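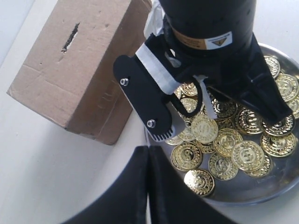 Week 6 handout: Evaluating a bought-in manipulation kit
Stivthorpe Applied Automation, short course
Rev. April 23, 2023 (replaces the one with the wrong price in it)

Case for this week: the Skorar teaching kit, sold through Cledell. Arm not included. Gripper, wrist camera, mounting parts, recorder software, one year of email support. Quoted at $2,400 per station. Maddocks quote is still on the course page, read both before the session.

Question for today is narrow. Would you buy it for a lab that teaches picking and placing? Not "is it a good robot." Keep those apart in your writeups please.

Test task: coins to box

Pick one gold-colored play coin from a pile in a shallow round metal dish, carry it to a cardboard box, drop it through the slot in the top. Repeat. Sounds easy.

Why this one:
- coins overlap and tilt, so no two picks start the same
- shiny faces, shiny rim, bad for the camera
- thin part, so where you grab matters a lot
- slot is narrow and rough edged, orientation counts at the end

The brochure shows blocks and cups. Almost anything picks up a block. Ask for the thin part demo, always.

Procedure

1. Home the arm. Check the wrist cable has slack through the full turn, by hand first, slowly.
2. Open recorder, new session, name it with your station letter. Software lets you overwrite an old session without asking (minus points, see scoring).
3. Set closing force to the low preset. Default preset is too strong for thin parts and pushes the pile around.
4. Approach from above, fingers open, stop just over the pile. Pick a coin that's tilted or standing on edge. Flat ones under other coins: leave for last.
5. Close, lift a little, pause. Look at the wrist view before you travel. If you can only see a sliver between the fingers, zoom in the recorder, don't guess.
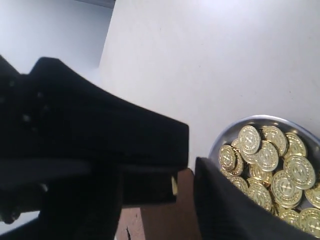
6. Travel to box. Go high, then across. Not diagonal.
7. Line up over the slot, rotate the wrist so the coin edge runs along the opening. This is where most time goes.
8. Release. Mark success or fail in the log right away, not at the end of the run.
9. After 5 fails in a row stop and re-home. Write down that you did.

Full run is 100 attempts per station, two stations, so 200 in the pooled sheet. Split it across your group, swap operators at the halfway point.

What to record

Result of every attempt, and for fails, which kind:
A - nothing picked
B - two coins picked
C - dropped on the way
D - reached box, missed slot
E - software or comms fault

E does not count against the gripper but does count against the kit. People mix this up evry year. A customer pays for both.

Wrist view, notes

Camera sits close, so the fingers take up a big part of the picture. Good for seeing the grip, bad for seeing the pile once you're down in it. With the tips in the coins you lose the middle of the dish completly. Cledell sells a second fixed camera as an add-on. Price it in if you think the task needs it, and say so in the report.
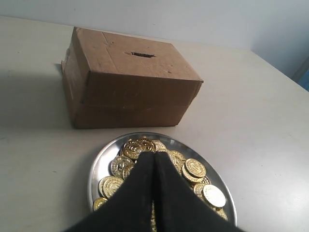
Fig. 3. Wrist view with the tips down in the coins. Slotted box behind the plate.

Glare: lights on the rim and coin faces blow out at some angles. Exposure lock is in the settings, second tab, off by default. Turn it on, rerun a few picks, compare. Don't move the lamps mid-run.

Scoring sheet (each out of ten)

Setup time, box opened to first pick
Grip on thin parts
Camera usefulness
Recorder and file export
Spares: can you get finger pads alone, or only the whole finger?
Docs. Skorar manual skips calibration, there is a separate PDF, ask Cledell for it
Price against Maddocks, same contents, not list vs. list

Weights are yours to choose but justify them. A lab with one technician should not weight like a lab with four.

To hand in

One page. Buy, don't buy, or buy with conditions. Conditions have to be things a seller could agree to in writing. Attach the pooled sheet and two wrist stills, one good grip and one bad.

Next week: service contracts, read the Maddocks one up to the section on returns.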